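Peach Cobbler, the Way I Learned It in Dostley
March 25, 2018

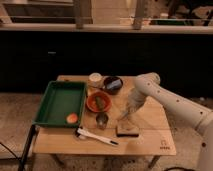 I did not grow up with cobbler. In my country we make dumplings with fruit inside, and when I moved to Dostley I thought that a cobbler was only a man who repairs shoes. My first one I ate at the summer fair in Whitcombe, in July, from a paper cup, and I went back for a second cup before I had finished walking to the car. After that I tried many recipes and most of them were too sweet for me. The fruit should still taste like fruit. When I choose it, I look for the colors of the one in the green tray, orange with some pink, and then I smell it near the stem. If it smells of nothing, I buy apples and make a different dessert.

For the filling I use four large peaches. I put them in boiling water for a short moment, then in cold water, and the skin comes off by hand. Cut them in thick slices, because thin slices become jam. Mix with two spoons of sugar, the juice of half a lemon and a little cinnamon. Leave the bowl alone for 15 minutes. There will be juice on the bottom and you must keep it.

The top is simple. One cup of flour, a spoon of baking powder, a pinch of salt, a small spoon of sugar. Rub in cold butter with your fingers until it looks like wet sand, then add milk slowly. I stop when the dough is still ugly and sticky. My first times I mixed it until it was smooth and it came out hard like a biscuit for a dog.

Put the fruit with its juice in a buttered dish and drop the dough over it by the spoon. Leave some holes so the steam can go out. I bake it at 375 degrees, and in my oven it needs 34 minutes. Yours can be different, so look at it early. The top should be brown and the juice should bubble at the sides.

We eat it warm with plain yogurt. My neighbors think this is strange and they bring their own ice cream. The next morning I eat it cold for breakfast, with coffee, standing in the kitchen.

Next week I will write about the plum dumplings, if I can find the right cheese for the dough.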